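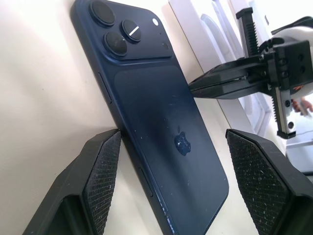 Last week we finished with grasping from a fixed overhead camera, and I promised we would move on to the harder business of closing the last few millimetres from the wrist view alone. The method we'll follow is the one used in the Stalov set, 593 episodes in all, of which 68 were kept back for testing. Do bear in mind what the wrist camera gets to work with at this stage. One finger is already touching the left edge of the phone while the other has stopped just short of the right, and a policy that reads both as "contact" will start lifting too soon. The dark blue back doesn't help much either, though the Apple logo and the three lenses are lovely strong features for working out which way round the thing is lying.

The Nillitz approach, which I'm rather fond of, predicts a separate gap for each finger and then moves the wrist sideways until the two agree – only then does it close. With two arms you run it once per arm, and the second arm waits its turn.

For the practical, please load the Grodudby split (17 episodes, quite small, so it will run happily on the lab machines) and plot both gaps against time. Bring your plots along, even the untidy ones!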